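Stemware trees, worth the counter space?
Home Forum > Kitchen Storage > Drinkware

Stultton
Posts: 380
Friday
We switched to plastic goblets for the patio and I got tired of them falling over in the cabinet. I picked up one of those wire trees where they hang upside down by the foot. The curly arms look nice, but you have to angle each goblet to get the stem in.
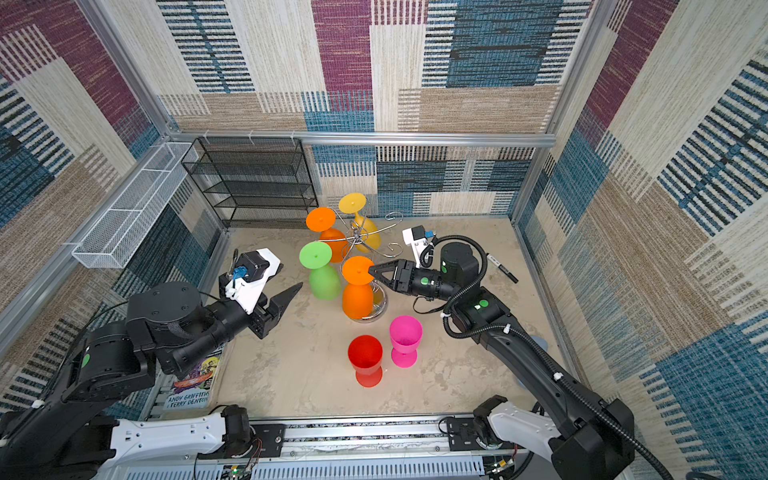 My plan is to keep the everyday ones on the tree and leave the rest on a rack with the plates. Does anyone let theirs drip dry this way, or do you towel them first?

Diritz
Posts: 3,607
Towel first. Water sits in the rim and you get spots, even on plastic. I also don't like trees much. You pull one off and the whole thing swings around. A rail under the cabinet is better and takes no counter.

Giraler
Posts: 11
I disagree about the rail. We rent and can't put screws in anything. Mine has been on the counter since September and it only tips if I load one side. Put them on opposite arms and it stays put.

Diritz
Posts: 3,607
Fair enough if you rent. I'd still towel them.

Stultton
Posts: 380
I can drill, but the cabinets are old and I don't trust the bottoms. Colors help, by the way. Everybody at the table remembers which one is theirs.

Ok
Posts: 757
I drip dry mine and wipe the rims once a week. Do the red ones fade for anyone? Mine went kind of pink in the dishwasher.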